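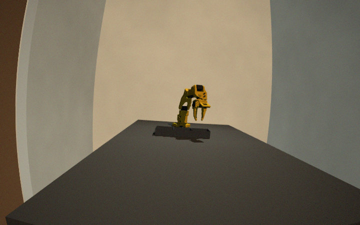
원격조작 시연 수집 전 점검표 (시뮬레이션 작업대, 노란 팔)

작성: 비사노(Visano) 시연반
검토: Vilmos Vörös
적용 범위: 리더 팔로 화면 속 팔을 움직여 시연을 기록하는 모든 세션
판: 3월 개정. 지난 판을 출력해서 모니터에 붙여 둔 분은 떼 주세요. 테이프 자국까지 같이요.

기입 방법
각 항목에 적합, 부적합, 해당 없음 가운데 하나를 적고 비고를 남긴다. "괜찮아 보임"은 판정이 아니다. 지난번에 비고란 전체를 "상동"으로 채운 점검표가 들어왔는데, 첫 항목부터 상동이었다.

1. 시작 전 화면 점검

1-1. 작업대 위에 지난 과제의 물체가 남아 있지 않은가
판정: 적합
비고: 팔 말고는 아무것도 없음. 큐브를 불러오는 과제는 세션 시작 후에 불러올 것. 미리 불러 두면 초기화할 때 두 개가 겹쳐 생기고, 겹친 큐브는 물리 엔진이 알아서 멀리 보내 준다.

1-2. 팔의 받침이 작업대 면에 붙어 있는가
판정: 적합
비고: 받침이 떠 있거나 파묻혀 있으면 장면 파일을 다시 읽는다. 눈으로 보고 애매하면 애매하다고 적을 것.

1-3. 대기 자세에서 집게 끝이 작업대에 닿지 않는가
판정: 적합
비고: 두 손가락이 아래로 향한 채 허공에 있고 사이가 조금 벌어져 있음. 물고 있는 것 없음. 닿은 상태로 시작하면 첫 프레임부터 접촉력이 기록되고, 학습된 정책은 책상을 누르는 일에 묘한 애착을 갖게 된다.

1-4. 그림자가 나오는가
판정: 적합
비고: 윤곽이 또렷하고 바탕보다 확실히 어두움. 조명 무작위화를 켠 세션은 이 항목을 해당 없음으로 두고 켠 사실만 적는다. 그림자를 바닥 매트로 알고 치워 달라는 요청서를 쓰신 분께: 요청서는 잘 보관하고 있습니다.

1-5. 배경이 과제 설정과 같은가
판정: 적합
비고: 가운데 베이지색, 좌우는 회색 계열. 설정 파일 이름이 아니라 화면을 보고 적을 것. 파일 이름은 "최종"이 들어간 것만 여러 개다.

2. 리더 팔과 조작석

2-1. 리더 팔 고정 클램프
판정: 적합
비고: 손으로 흔들어 확인. 클램프가 풀린 채로 시연하면 책상이 조금씩 딸려 오고, 조작자는 그걸 자기 실력으로 보정한다. 대단한 일이지만 데이터로는 못 쓴다.

2-2. 관절 영점
판정: 부적합, 재보정 후 적합
비고: 손목 회전축이 2도 어긋나 있었음. 보정 파일을 Plitora 쪽 장비 것으로 읽고 있었다. 두 장비의 보정 파일을 같은 폴더에 두지 말자는 이야기는 지난 판 비고에도 있다. 지지난 판에도 있다.

2-3. 집게 방아쇠의 전체 행정
판정: 적합
비고: 끝까지 쥐고 끝까지 놓는 동작을 세 번 반복하며 화면 쪽 집게가 따라오는지 본다. 중간에서 멈추면 케이블부터.

2-4. 지연
판정: 적합
비고: 손과 화면 사이 지연 25밀리초. 우리 기준 안쪽. 기준을 넘으면 조작자가 한 박자씩 기다리는 버릇이 들고, 정책도 그 버릇을 성실하게 배운다.

2-5. 비상 정지 키
판정: 적합
비고: 가상 팔인데 왜 점검하느냐는 질문이 매번 나온다. 화면 속 팔은 가상이지만 리더 팔의 모터는 진짜고, 힘 되먹임이 켜져 있으면 손가락을 칠 수 있다. 질문한 분이 직접 눌러 보는 것으로 한다.

2-6. 조작석 정리
판정: 부적합
비고: 리더 팔 작동 범위 안에 머그컵. 내용물은 점검하지 않았다. 컵을 옮긴 뒤 적합으로 고침.

3. 트레이 과제 점검

3-1. 트레이가 불려 왔는가, 위치는 맞는가
판정: 적합
비고: 받침 바로 앞에 검은색 낮은 물체가 가로로 놓임. 설정 파일에는 "tray", 과제 설명서에는 "bar"라고 되어 있다. 둘 중 하나로 통일할 것. Rizvi에서 보내 준 과제 정의를 그대로 받아 쓴 결과인데, 받아 쓴 건 우리다.

3-2. 검은 물체가 어두운 작업대 위에서 구별되는가
판정: 조건부 적합
비고: 구별은 되는데 친절하지는 않다. 앞쪽 그림자까지 겹치면 트레이 앞 경계를 한참 들여다보게 됨. 색을 바꾸자는 안은 검토 중으로 둔다.

3-3. 집게 열림 상태
판정: 적합
비고: 아래 화면 기준. 한쪽은 거의 수평, 한쪽은 거의 수직으로 벌어져 있고 사이에 물체 없음. 기록 파일의 집게 값과 대조해서 둘이 다르면 기록 파일 쪽을 의심한다.

3-4. 아래로 향한 쪽 집게와 받침 사이 여유
판정: 관찰 필요
비고: 끝이 받침 왼쪽에 가깝다. 자기 충돌 검사를 켠 상태에서만 이 자세를 허용. 검사를 끄면 집게가 받침을 통과하는데, 실물 팔에는 그런 재주가 없다.

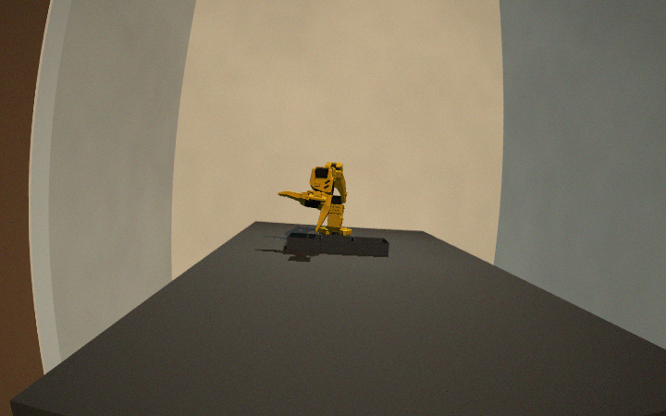

트레이 과제, 집게를 벌린 자세. 3-3과 3-4 항목의 판정에 쓴 화면.

3-5. 팔을 접은 자세에서의 관절 한계
판정: 적합
비고: 접힌 자세에서 한계 경고가 뜨면 억지로 밀지 말고 풀었다가 다시 들어간다. 경고음을 끄고 작업하던 분이 있었는데 이어폰 때문에 안 들렸다고 한다. 이어폰은 점검 대상에 넣지 않았다. 아직은.

4. 시연 기록

4-1. 회차 수와 길이
판정: 적합
비고: 과제당 12회, 회당 최대 20초. 시간을 넘긴 회차는 자르지 말고 폐기. 뒤를 잘라 낸 시연은 영원히 목적지에 도착하지 않는 로봇을 만든다.

4-2. 실패한 시연의 표시
판정: 부적합
비고: 실패 표시가 하나도 없음. 전부 성공했거나 전부 표시를 안 했거나인데, 재생해 보니 후자였다. 실패도 따로 쓸 데가 있으니 지우지 말고 표시할 것. 자존심은 파일에 저장되지 않는다.

4-3. 머뭇거림
판정: 조건부 적합
비고: 집기 직전에 한참 멈추는 회차가 있음. 조작자가 생각 중인 것은 이해하지만 팔은 생각을 기록하지 못하고 멈춤만 기록한다. 시작 버튼을 누르기 전에 경로를 정하고, 누른 다음에는 간다.

4-4. 조작자 교대
판정: 적합
비고: 교대할 때마다 조작자 칸을 고친다. 지난 묶음은 시연 전부가 Vilmos 이름으로 들어가 있었고, 본인은 그날 오후 2시에 퇴근했다.

4-5. 저장 위치
판정: 적합
비고: Medow 저장소의 "수집" 폴더. 바탕화면은 저장소가 아니다.

5. 조치 사항

가. 보정 파일을 장비별 폴더로 분리. 분리 전까지 2-2는 매 세션 점검.
나. tray와 bar 명칭 통일. 검토자 의견은 tray. 이견이 있으면 과제 설명서를 직접 고쳐서 가져올 것.
다. 3-4 자세는 자기 충돌 검사를 켠 채 다시 재생하고 결과를 비고에 덧붙임.
라. 4-2 해당 묶음은 처음부터 재생하며 실패 표시를 새로 넣음. 담당은 그 묶음을 기록한 사람.
마. 머그컵 주인은 컵을 찾아가시기 바람. 싱크대 옆에 있음.

검토자 의견 (Vilmos Vörös)
2-2와 4-2가 정리될 때까지 트레이 과제 묶음은 학습에 넣지 않습니다. 1번 구역은 그대로 진행해도 됩니다. 3-2의 색 문제는 작업대를 밝게 할지 트레이를 밝게 할지부터 정해 주세요. 둘 다 밝게 바꾼 안은 반려했습니다.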